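Teleop operators wanted — part time, remote or on site, August start

Skuvidari is looking for 4 people to drive simulated robot arms and show them how to do simple jobs. Push, pick, line up, put down, repeat. Paid by the hour, not by the demo, so no rushing please.

What you do

You sit with a controller (we mail you one if remote) and run the arm through a task in the simulator. Each run gets saved. Bad runs get flagged by you, with a one line note on why. Then the scene resets and you go again. Last round we collected 1,103 runs and kept 426, so yes, we are picky, and yes, throwing out your own work is part of the job.

Most of the driving is from the wrist view. It takes getting used to. You get two fingers at the bottom of the screen and whatever is in front of them, which up close can be one big gray face and not much else. There is a second window with a wide view but for the Hirano tasks we ask you to stay on the wrist view as much as you can stand.

Two task sets to start: Hirano (blocks and panels, close up) and Runov (drawers and lids, slower, more fiddly). You'll be put on one, can swap after 2 weeks.

Who we want

Steady hands, patience, okay with doing the same thing over and over. Gamers welcome, crane and forklift people very welcome, sewing machine people too. No coding. No robotics degree. You need decent internet and a desktop or laptop with a real graphics card — tablets wont work. English good enough to write short notes.

Hours

Blocks of four hours, mornings or evenings, your choice but stick to it. Breaks are paid. If your wrists hurt, stop and tell us.

On-site people work out of the Clirnonum building, second floor, parking in back. Remote people need to be reachable on chat during their block.

How to apply

Send a few lines on what you've done with your hands or with a controller, plus which block you want, to Gervásio Siqueira through the contact form on this page. Put TELEOP in the subject. No cover letter, resume optional. Short paid tryout for everyone we shortlist, you'll recieve a login the day before.

Applications close July 18, 2026. Late ones go in the pile for the next round.

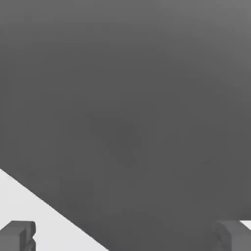 Wrist view in the simulator, fingers open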